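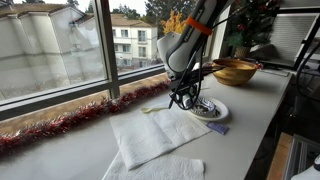 **Site visit, Pomura lab – notes for section 6**

November 8, 2018. Host: Hanneke Michiels. Read these before you write up your visit report.

The demonstration covered tabletop handling with a single arm. The gripper works from above, jaws down, over a long white counter by the window. Items on the counter included a plate, a plastic spoon, a wooden bowl and paper towels.

Points from the talk:

- The group has logged 287 trial runs since July. Each run gets a written note, including the failed ones.
- Thin, flat things are hard to pick up. Spoons and small packets were given as the usual trouble.
- Cloth and paper change shape when gripped, so a stored grasp may not work a second time.
- Cables on the arm limit how far the wrist can turn – ask yourself how you would route them.
- Daylight from a window changes over the day and affects the cameras. Michiels spent a good while on this.

For your report (two pages):

1. Choose one object and describe how you would grip it.
2. Name two ways the grip could fail.
3. Say what you would record after each run.

Background reading is chapter 19, first half only.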